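Teleop in the simulated kitchen: what 200 episodes cost

Collection for the Kestness kitchen set finished on Wednesday. The target was 200 usable episodes of a single task: reach over the counter, lower into the pot, close on whatever has been placed inside, lift clear. I recorded 260 to get there.

Control is a leader arm on the desk, mapped joint to joint onto the simulated one. I tried a 3D mouse first and dropped it after a morning. Translation was fine, but every wrist correction took two or three separate inputs, and the policy learned the hesitation along with the motion.

Most of the 60 rejects fall into two groups. In the first, the fingers touched the rim on the way down. In the second, I paused too long above the opening while judging depth on a flat monitor. Adding 80 ms of smoothing to the leader signal reduced the first group and did nothing for the second. A second viewport helped with depth, so I kept it for the remaining sessions.

Episodes are capped at 500 steps. Anything longer is discarded by the Pludia script before I see it. 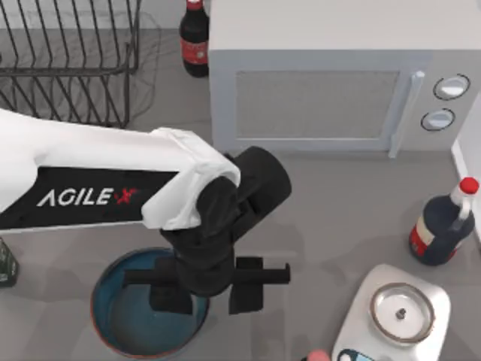 Şükran Dursun
Simulation and teleoperation engineer

The approach pose I settled on has the gripper open and directly over the blue container before any descent begins. Starting lower saves steps but leaves little room to correct yaw. The dish rack and microwave stay fixed in this layout; object placement inside the pot is randomized per episode.

Training starts next on the Kaneko machine. The rejects are archived separately, with the reason code in the file header.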